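Werkville students teach a robot to stack a burger, slowly

The Werkville robotics club has spent the better part of a semester on a job most fast-food workers pick up in an afternoon. Its 11 members want a robot arm to build a burger from ingredients set out in trays, and they plan to enter it in the Liapis student contest in May.

Club lead Tsz-kin Lai calls the project "a real test of handling." Perhaps. The patties and tomato slices are laid out in overlapping rows, three of each, and the gripper has to take the top one without dragging its neighbor along.

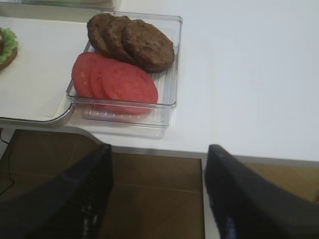
Last updated: September 29, 2024

Lai would not give a success rate. Pressed on it, he said the arm had completed two full burgers without help during the last practice, and that one of them leaned.

Faculty adviser Pranab Dissanayake says students learn more from the failures, a line this paper has heard from every adviser of every team that did not place. The club finished out of the running in its last two contests, both times after the arm stopped partway through a task.

Contest rules allow no human touch once the clock starts. They say nothing about taste, and the entry will be judged on order and alignment alone. How much that has to do with a working kitchen is a question the club has yet to answer.

Practices are open to visitors.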